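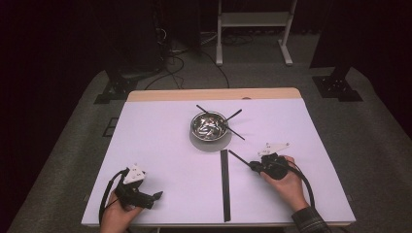

How do you keep a steel mixing bowl from skating across the table?

Put something under it that grips. A damp dishcloth folded in 2 does the job, and so does one of those round silicone mats, if you can find where you put it.

Paper under the lot saves wiping down later - crumbs and drips go out with it. Tape the corners or it will travel too.

Chopsticks are fine for fishing small bits out of a deep bowl. Cheap ones in a plastic sleeve work as well as my Plokeck pair, a fact I try not to think about.

Dry the bowl before stacking it, unless you enjoy prying.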